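Home Explore Notifications Messages Log in

Oi-ling Pan
January 16, 2018

Thread on shrinking an image archive without touching a single pixel. I spent the last two evenings on ours and took notes.

Starting point: 1449 PNG files on the Drorkard server, saved over several years by different people with different software. Total size 1117 MB. The monthly backup had started to run past its window, so something had to go.

First rule I set: lossless only. Every output gets decoded and compared with its source. If one value differs, the output is thrown away and the original stays.

PNG compresses in two steps. Each row goes through a filter that predicts a pixel from its neighbors, then the result goes through deflate. Most export dialogs give you little control over either one.

Large areas of one color cost very little. A row identical to the one before it filters to zeros, and deflate handles zeros very well. Soft shading is where the bytes go.

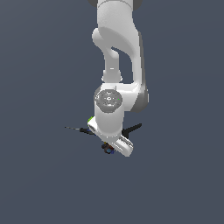 White arm, plain blue-gray background.

Filter choice matters more than compression level. Going from level 6 to level 9 gained us little. Trying all five filters on each row, plus each filter fixed for the whole file, gained much more on the smooth material.

Scanned pages were the reverse. Paper grain is noise, and noise can't be predicted. On those, filter 0 for the whole file was often the smallest result, and the gain was still poor.

Second thing to check is color type. A lot of our files carried an alpha channel in which every pixel was fully opaque. Dropping it changes nothing on screen. Same with gray scans stored as RGB.

Third is palette. Any file with 256 colors or fewer can be indexed with no loss. Diagrams, forms and old screenshots mostly qualify. Sorting the palette sometimes helps and sometimes hurts, so I ran it both ways and kept the smaller file.

Fourth is metadata. I removed editing history and embedded thumbnails. I kept color profiles, gamma and resolution. Strip the profile and the pixel values stay the same but the picture can look different, and I count that as damage.

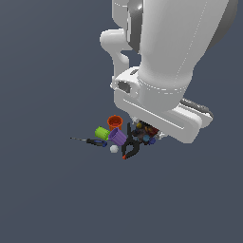
Result after the full pass: down by about 200 MB. Less than I had hoped for, enough to get the backup inside its window again.

74 files did not get smaller at all. Most of them had clearly been through an optimizer before. They were left as they were, timestamps included.

Dinesh Kumarasinghe asked why not move everything to WebP lossless. It would be smaller. But the Bepari catalog software only reads PNG and TIFF, and I don't want two copies of everything.

One mistake to avoid: I ran the first batch in place. A full disk stopped it halfway through a write and left a truncated file. Write to a temp name, verify, then rename.

Also log the hash of the decoded pixels as well as the hash of the file. The file hash changes every time you recompress. The pixel hash doesn't, and it finds duplicates that the file hash misses.

Next job is the TIFFs. Half are uncompressed. I expect to get to them before November.

We use cookies to keep you logged in and to measure traffic. By continuing you accept this. Settings / Accept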